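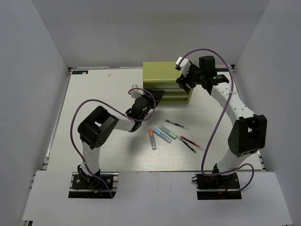 Ticket 248
Subject: Stock list prints every label twice
Product: Cellar (desktop)
Status: Closed, grudgingly
Opened by: Şükran Canpolat
Assigned to: Lai-ching Shek

Şükran, 9.10
Since the January update, Cellar prints two of every shelf label. I asked for 4 and got a small wallpapering project. Printer is the Ivico by the stairs. It behaves perfectly for everyone else, naturally.

Lai-ching, 9.40
Thanks for this. Could you check the Copies box in the print window and tell me what it says?

Şükran, 9.55
It says 1. I looked at it for some time in case it changed its mind.

Lai-ching, 10.20
Fair enough. Please go to Settings, then Output, and see whether "Keep a spare" is ticked. If it is, untick it, close Cellar completely and try one label.

Şükran, 11.05
It was ticked. I unticked it, closed Cellar, opened it again and it was ticked. We did this dance 2 more times. Cellar leads.

Lai-ching, 11.30
Which profile are you signed in with? It's in the bottom left corner, in the tiny grey writing.

Şükran, 11.35
Wisari. I have never met Wisari.

Lai-ching, 11.50
Wisari is the shared profile from the old office – it's locked, so it throws away your changes when you close. I've moved you to a profile of your own. Sign out, sign back in, untick the box once more.

Şükran, 13.15
One label. I printed another to be sure and got one of those too. My column order has vanished, though, and everything is now sorted by colour.

Lai-ching, 13.30
The layout lives in the profile, I'm afraid. View, Columns, Import, and pick Wisari from the list. Closing this one. The locked profile has its own ticket, which is older than I am in this job.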